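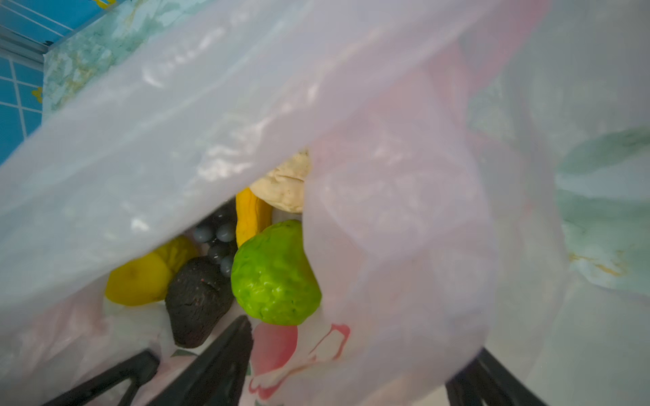 The autumn league of the Condari Card Club begins on Sun 24 August, and this year we change the way we play it. For three seasons all the matches were constructed, so each player came with a deck of 60 cards prepared at home. It worked well for the players with large collections, but the newer ones often met the same strong decks every week and went home early. So the first half of the league will be sealed. You open your packs at the table, you build a deck of 40 cards from what you find, and you keep this pool until the middle of the season. A sealed pool is a little like a thin plastic bag with a bright green, bumpy fruit lying next to something almost black and wrinkled – you did not choose them to go together, but you must make a dinner from it.

Now the practical side. Each player receives six packs from the Grolason set. The club pays for one of them and the rest is included in the league fee. You write your name on the pool list, and another player at your table checks it before you start to build. Please write clearly. In April we lost a lot of time in the small sealed evening with two lists which no one could read, and one of them was mine.

You have 40 minutes for building. Basic lands are in the box by the window and do not need to be on the list, but please give them back sorted by colour. Between rounds you may change your deck as much as you like, also the colours. We allow this in the league because many of us build the first deck badly and see it only after two matches.

After every second week you may add one pack to your pool. If you have lost more matches than you have won, you may add one more. Some members asked if this is fair. I think it is, as the prizes at the end are small and it is more pleasant to play against a person who still has hope. The winner of last season won with a deck that was far ahead of all the others, and even he told me that the last evenings were boring.

A few words about the deck itself, for those who have only played constructed. In the Grolason set the removal spells are mostly in black and red, and they are common, so you will probably open some. Play them. The green creatures are big for their cost, but green has problems with flying creatures, and there are many of those in white. Blue is the most difficult colour in this set. I tried it in four practice pools and I liked it in only one. Seventeen lands is a good number for most decks, sixteen if your curve is very low. I see a lot of players go down to fifteen because they do not want to leave out a good card, and then they sit with two lands in the first five turns and complain about the shuffling.

Three colours are possible if the third one is for two or three strong cards only. Then you want some help with the mana, and in this set the common artifact called Brøndum Lantern does it well enough. I would take it in every three-colour deck, but not in a deck with two colours, where it is too slow.

The second half of the league will be constructed as before, with the cards from the last four sets. Decklists must be sent before the first constructed evening. The points from both halves are counted together: three for a match win, one for a draw. The best eight play the final day, and there the format is sealed again with new packs.

The place is the same as last season, the upper room at the Wosia café. Doors open at 5 p.m. and we want to start building at half past, so please do not come at the last minute. The kitchen closes early on Sundays, but they will make sandwiches for us if we order before the first round. Drinks must stay on the side tables, please. There is space for 32 players. When I write this, 19 places are taken, and members have priority until one week before the start. After that the places are open for guests too.

If you want to play but cannot come every time, it is no problem. You can miss two evenings in each half and play these matches on another day, when your opponent agrees. Report the result on the sheet next to the door or by e-mail to the club. Sleeves are not required for the sealed half – but the tables are rough, so I would use them.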